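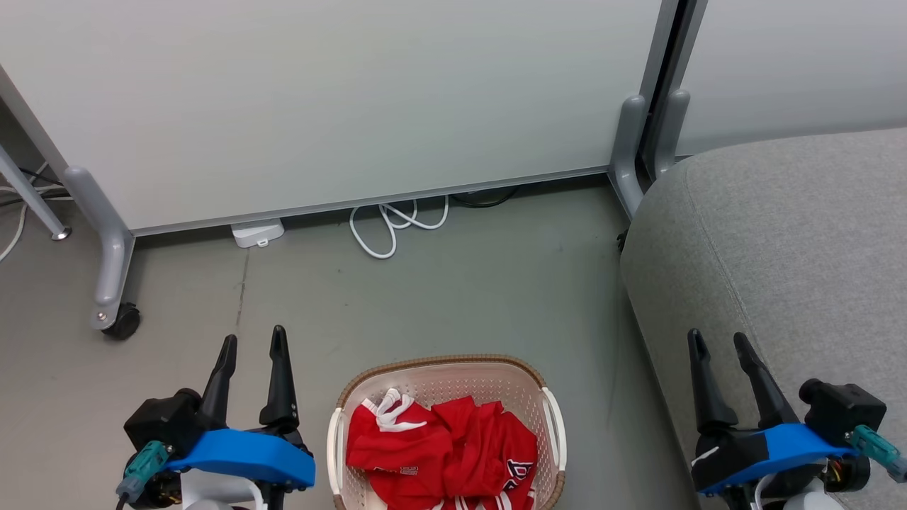 Praren Open Day Recordings: Data Card

Summary

Recordings from the two-arm laundry demonstration at the Praren open day in February. Visitors watched the arms work with a basket on the floor, and those who wanted to could drive them for a few minutes. The set has 80 episodes, each up to 30 seconds long.

What is in it

Each episode has a head camera view, wrist camera views, joint positions, gripper opening and a one-line text label. The garment, the basket and the partitions are the same ones we use for practice. The sofa stayed where visitors could sit between turns, so its position shifts a little across the day.
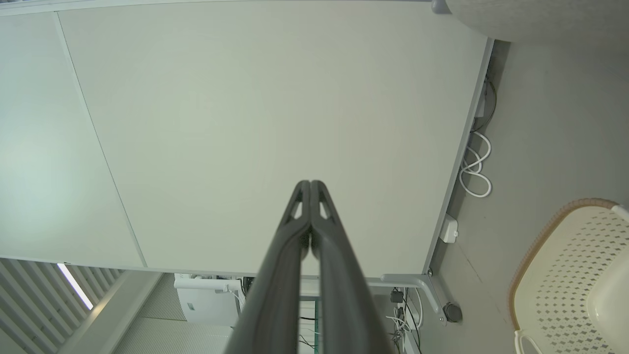 Wrist camera view, fingers together, basket at lower right.

Who drove

Olaia Toledo and Ignacio Sotomayor ran the scheduled demonstrations. Visitors recorded 14 of the episodes with Lucía Lozano standing by at the stop button. These have "guest" in the label. Visitors signed a consent form at the door, and no names are stored.

Known problems

Guest episodes have long pauses while people got used to the controls.
Cables on the floor were moved between sessions. Do not use them as fixed landmarks.
The morning episodes were saved before the clock fix. Wrist and head views can be out of step by a few images.
Failed grasps are kept. Filter on the "success" field if you don't want them.

Files

Episodes are in the folder "episodes", numbered from 1000 up. Labels are in labels.csv. Marcelino Bravo's loading script is in "tools" and needs no extra packages.

Use

Free for teaching and research. Please credit the Praren open day team. Send corrections to Milagros Barrios, with the episode number in the subject line.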